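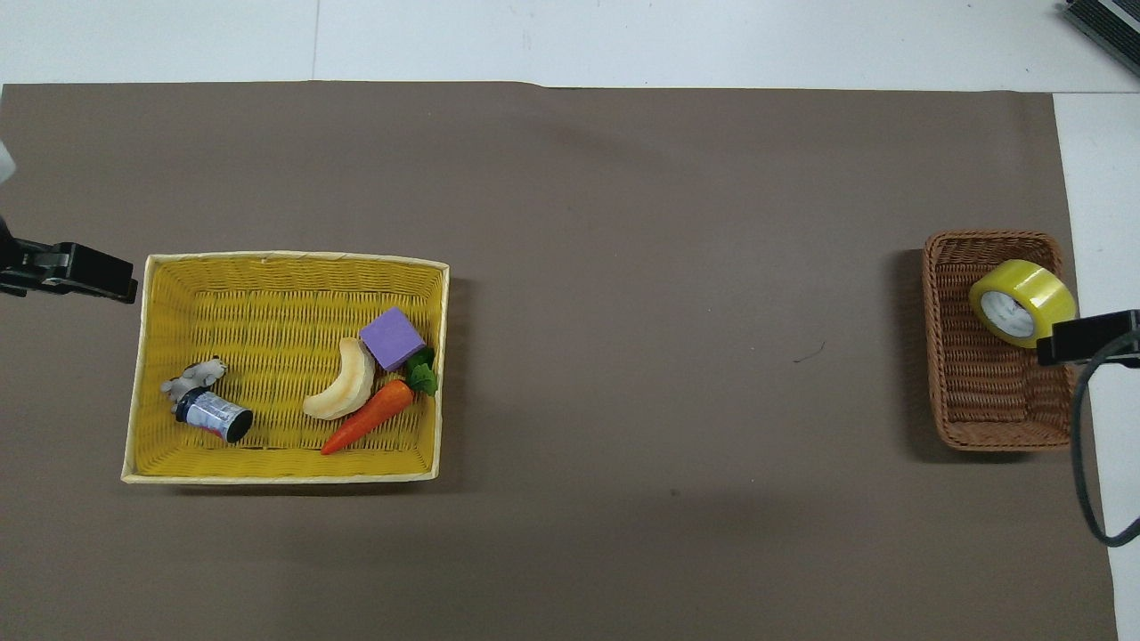

Sorting task on our table, yellow basket on the left and brown basket on the right.

Kekana two-arm table set, bought from Gredosier: review after one term of use

4 May 2023

We are a small training workshop in Riterbridge and we teach adults who want to change their job to work with automation. For two years I wrote "robot arms" in the budget plan and for two years the line was moved to the next year. This winter it finally stayed in the plan, so I want to write down what we bought, what it cost in the end, and what I would do differently. I looked for such a review before buying and found mostly videos of the box being opened.

What we ordered

The Kekana set is two small arms that stand on opposite sides of a table, with two clamps, a control box, a camera holder and the cables. The baskets and the toys are not a part of it. I compared it with the Wiston single arm, which a neighboring school has and which I was allowed to try for an afternoon. The Wiston is the better made machine. The joints feel more solid and the manual is written by somebody who has used it. But it is one arm, and a second one must be bought at the full price, and then you still need something to make the two work together. For our courses I wanted two arms from the first day.

The money

The offer from Gredosier was $2,088 for the set. I asked for a school price and got an answer the next day, and we paid $1,923. Please ask, it is only one e-mail. The school price is not written anywhere on their page.

Shipping and the longer power cables came to $192 more, on a separate bill. This was my mistake, because the offer says "ex warehouse" in small letters and I did not think what it means. Our accounting office does not like a second bill for the same purchase, and I had to fill in a form. If you make a budget for this set, put the shipping in the same line from the beginning.

I also did not plan for the small things. The first is the table. We had a white one already, but it is shiny, and with our ceiling lamps the camera had much trouble. A roll of brown paper solved it. The paper gets wrinkles and we change it when it becomes ugly. The second is the objects. I thought that we would use the wooden blocks of the supplier, but they are expensive for what they are, and the students get bored by them quickly. We now use wicker baskets, toy food, a foam cube, a little toy animal, and normal things from the office such as a roll of packing tape. The foam cube and the toy carrot need a different grip, and the tape is good for teaching because of the hole in the middle: students must decide if they take it by the edge or through the core.

Keep a small sum for such objects. I took it from the line for office supplies, which was possible for us but maybe is not possible for you.

Setting up

The manual says one hour. We needed one afternoon, and the most of it was for fixing the two bases at the same height. The table clamps of the set are made for a thin table top. Ours was thick enough to be a problem and we had to put the bases a little more outside than in the drawing. The arms reach the middle of the table, but with less reserve than I would like. Measure your table before you order, not after.

The cables deserve their own paragraph. They are too short for a table that stands away from the wall, this is why we paid for the long ones. The long ones then lie at the side of the table and must be kept out of the way of the arm. We tried cable ties, but then the arm pulled at the connector when it turned. Now we leave a free loop and check it before every lesson.

Daily use

The basic task in our course is to move objects between two baskets. It sounds too simple for adults, but it is not. The students learn to plan the path, to slow down near the rim of the basket, and to write the steps so that another person can understand them. A basket with woven walls is also more difficult than a plastic box, the clamp tips catch in the weave if you come too close. I consider this an advantage for the teaching, although the first basket we had did not survive it.

The clamps are strong enough for light objects and I would not ask more from them. Round things are harder. A small can lying on its side rolls away if the clamp touches it not exactly in the center, and the software has no help for this. With soft objects we had no damage at all.

The software is the weak side of the set. It runs well, but each arm has its own window and the names of the settings are not the same in both. I wrote to Kekana and they answered politely that it is known. The update in the spring made the start faster and did not touch the names. Our students made a paper sheet with the two lists side by side, and it is taped to the control box.

Noise is low, you can talk normally next to it. The control box becomes warm and should have some free space around it.

What I would plan for the next time

- One spare pair of clamp tips per course. The rubber wears out and the delivery from Gredosier is slow.
- Two more hours of staff time than you think, for each new group. The arms must be calibrated again when somebody pushes the table, and somebody always pushes the table.
- A matte surface from the first day, paper or a mat.
- The service contract: we did not take it. The price was too high compared with the price of the set, and the spare parts can be ordered alone. For a bigger school with many sets I would calculate it again.

For whom is it

If you have one teacher, one table and a budget that is decided once per year, the Kekana set is a reasonable purchase. If you need accuracy or heavier objects, look at the Wiston and plan the money for two of them. I would not buy the Kekana for a real production job, and the seller did not suggest this to us either.

I give it four stars from five. The missing star is for the software and for the short cables. We have asked for a second set in the plan for the next year, this time with the shipping in the same line.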